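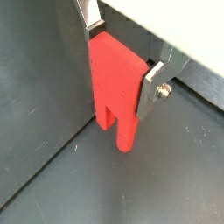 Work and Automation, Unit 4
Handout: What changes on the floor when a cell goes in
Instructor: Siobhán Duggan

Read this before the session and bring your notes on the Noltemex case. The parts we discuss are small plastic pieces, handled one at a time.

1. Background to the case

Noltemex packs sets of molded plastic parts for Horitz. Until January the sorting and placing was done by hand at two benches. Each person picked a part, looked it over, turned it the right way up and set it down for the next step. The company then put in a robot cell for the picking and placing. The benches stayed, but the work done at them changed.

2. Tasks and jobs

A job is a bundle of tasks. A robot usually takes over some of the tasks and leaves the rest. At Noltemex the tasks that moved to the robot were picking up, turning and setting down. The tasks that stayed with people were loading, checking doubtful parts, clearing stops and changing over between products. Two new tasks appeared: teaching positions to the robot and keeping the stop log.

Brittany Bélanger worked at the benches for five years before the change. In her interview she said the hands-on part of her day got shorter and the waiting got longer. She also said that clearing a stop takes more thought than placing a part ever did. Her job title and her pay grade were the same at the time of the interview. Keep this in mind for question 3 below.

3. Grip and release

An uneven part is harder for a machine than a plain block. A person feels a part slip and corrects without thinking. A two-finger gripper closes where it has been told to close, and if the part sits at a different angle, the grip is different too. Setting a part down has its own limits. The fingers need space on both sides to open, so neighboring parts cannot be packed as tightly as a person would pack them.
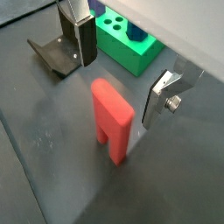

Spacing was the first thing the operators raised. Brendan Doherty, the shift lead, had the layout redrawn after the operators showed him which positions caused the most stops. The integrator, Clorico, had worked from drawings and had not watched a full shift. The new layout holds fewer parts, and the line target of 2,000 parts a shift was left alone. Operators made up the difference by hand for several weeks.

4. Who gets trained

Clorico offered one course of 30 hours. Two people were sent, both from maintenance. Operators learned from them between stops. Normand Landry's chapter in the reader calls this "training by leftovers" and argues that it costs more than it saves. Cillian Mac Carthaigh disagrees in part. Read both.

Questions for discussion

1. List the tasks in section 2 and mark which need a person on the floor.
2. Who should have been asked about the layout, and when?
3. Should the pay grade have changed? Give the case for each side.
4. How would you set the line target for the first month?

Written answers to 2 and 3, one page in total, are due at the next session.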